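Harholm Home Forum > Walls and Paint > Wallpapering a small room: how loud is too loud?

veikko_l
Landlord finally said yes to wallpaper in the half bath. My wife wants big leaves. I want something you can look at before coffee. The room has one tiny window and a door that hits the sink. Do large prints make a small room worse?

paste_and_regret
Go big. Tiny prints in a tiny room look like a rash. Palm fronds in teal and navy on a pale background, all the walls, done.
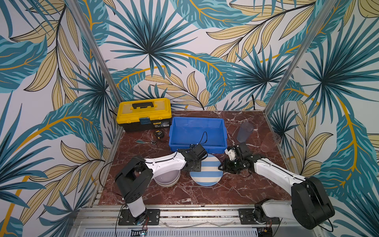
Teal palms on three sides, yellow and black toolbox.

Lirkance62
Disagree. I did three walls of jungle in 2003 and spent years feeling watched. One wall of leaves, paint the rest. Also, a big repeat eats paper. You toss half of every roll trying to get the fronds to meet in the corner, and they still don't meet.

paste_and_regret
They meet if you start in the corner people see and hide the bad seam behind the door. Your jungle was green and brown, Lirkance. I remember the photos. It was a salad.

Lirkance62
It was a tasteful salad.

Adesuwa B.
Veikko, is this a rental? Then ask about removal before you ask about fronds. I used the peel-and-stick from Flultport and it came off fine, along with 25 square feet of the landlord's paint. Prime first and let it cure.

veikko_l
It's a rental. He said "whatever, just don't call me." I'm choosing to read that as a contract.

Drakos_Dan
Stripes. No one ever regretted stripes — light blue and white, wide bands, hung sideways if the ceiling is low.
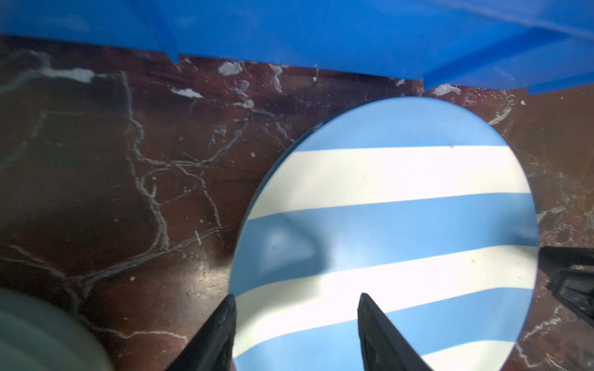
Reply 9 of 11: on stripes

Lirkance62
I have regretted stripes. Hang them in an old house and you learn exactly how far the ceiling is from level. Mine drops an inch by the window.

Adesuwa B.
Same here, and sideways is harder to hang. Leaves forgive a crooked wall.

veikko_l
Leaves it is, then. She's already ordered the samples, so this thread was mostly for my benefit.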